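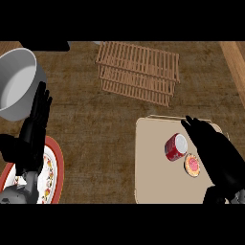 Ernham Tabletop: simulated two-handed demonstrations

Release notes and data card, 11 November 2024

Summary

Ernham Tabletop is a set of demonstrations for training two-handed manipulation policies. Everything in it was recorded in simulation. An operator drives a humanoid upper body with two black jointed hands, and the view is from the robot's head, looking down at a table with kitchen items on it.

The set was put together for the Hilska policy code but does not depend on it. Any loader that can read image sequences and arrays of numbers will do.

What an episode contains

Each episode is one attempt at one task, from reset to the operator's stop signal. It has:

- head view images, letterboxed with black bands at the top and bottom
- joint positions for both arms and both hands
- commanded joint targets at the same time steps
- the task instruction as a plain sentence
- a success flag set by the operator
- the random seed for the layout

Images are stored at full size. The Hilska loader resizes them to 224 on each side and keeps the bands. If you crop the bands first, do it for both training and evaluation. Mixing the two hurt our results more than any other setting we tried.

Tasks

There are 6 task families. The tray family is the largest. In it the robot works with small things on a beige tray, such as a red soda can lying on its side or a round cookie with a pinkish-red center. Other items on the table can include a slatted wooden dish rack, a white pot and a plate with a printed pattern. They may be targets, destinations or clutter, depending on the instruction.

Objects are allowed to start close together or touching. A cookie against the end of a can is a valid layout and was not filtered out. Expect the fingers to hide small objects during the approach.

How it was collected

Operators used the Sosen teleoperation client with tracked gloves. Each operator did 16 practice episodes before recording, and those are not in the release. Sessions were recorded in October on a single simulator build.

At reset the simulator picks the table surface, the objects, and their positions and rotations. Large items can land partly outside the view. We kept these layouts so that a policy does not learn to expect every item to be fully visible.

Operators could discard an episode only if the tracking dropped out. Failed grasps, dropped objects and second tries are kept. Filter on the success flag if you want clean demonstrations only.

Splits

Train, validation and test are split by layout seed, so no layout appears in more than one split. The objects do overlap. The test split also has 3 table textures that are missing from the other two.

Known problems

- Finger contacts are noisy. Thin objects sometimes jitter when held between two fingertips.
- The success flag is one person's judgment. It was not checked by a second operator.
- Instructions were written by a small group and repeat the same verbs. "Put" and "move" cover most of them.
- Left and right hand use is uneven. Most single-hand episodes in the tray family use the right hand.
- Some episodes begin with the hands already over the table. Earlier builds started every episode with the arms at rest, so code that assumes a fixed starting pose will break.

Not suitable for

Force control. Contact forces were not logged, and the simulated surfaces have not been matched to real ones. We have not tested transfer to hardware and make no claim about it.

Using the loader

Unpack the archive, set the data root in the config file and run the index script once. The script writes an index next to the episodes, so the folder has to be writable. Rerun it after deleting or adding episodes.

Changes since the last release

Fixed the time offset between images and joint positions. Renamed the Issahaku subset to "cluttered"; the old name still works in the loader but prints a warning. Removed duplicate episodes from the validation split.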